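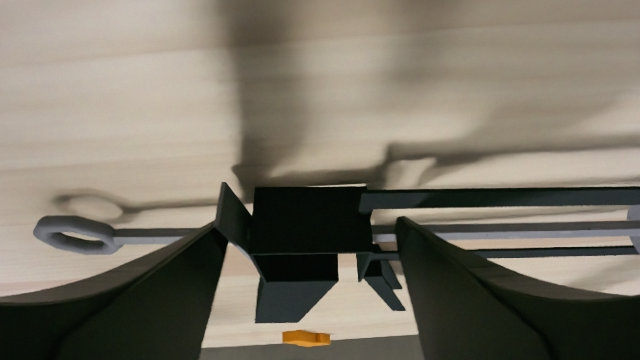

Nikau McPhee has hung up a tool on a rack 585 times this March, and the tool was never there. It lives in a simulator, along with the gripper he steers and the wood-grain table under it. His employer, Motano, calls each attempt a demonstration. McPhee calls them "goes."

"You do a go, you reset, you do another go," he told me. "Some of them are ugly. You're supposed to throw those out, but people disagree on what ugly is."

The idea is simple enough to sell. A person works the arm by remote control, the software records every movement, and a program learns to copy the person. Motano's brochure for the system, named Kivi, says anyone can teach a robot a new job before lunch. I asked McPhee if he had ever seen that happen.

"Before lunch on which day?" he said.

He showed me how he does it at the Keltidbridge office, with a hand controller and two monitors. The view from between the fingers is his least favorite. It puts the table at the top, and the fingers take up a good part of what's left.

"You get used to it. The first week I kept pushing the wrong way. I use the shadows a lot. If the shadow and the thing are coming together, you're getting close."

Does the program use the shadows too? He shrugged. "It might. Then you change the lights and it falls over. I've seen that with other tasks."

That is my trouble with the whole business. The company says Kivi succeeds in 48 of 56 test runs, which sounds fine until you ask where the tests were run. They were run in the same simulator, on the same rack. Clodlow, a parts supplier that was offered a trial, wanted to see it done with a real wrench on a real bench. It is still waiting.

McPhee doesn't defend the number. "It's a number from in there," he said, pointing at the screen. "I'd want 3000 goes, from more people than me, before I'd bet on it. It's learned my habits. I come in from the left and I stop for a second before I close the fingers. So it stops for a second."

I asked what the stop was for.

"I'm thinking," he said. "I don't know what it's doing."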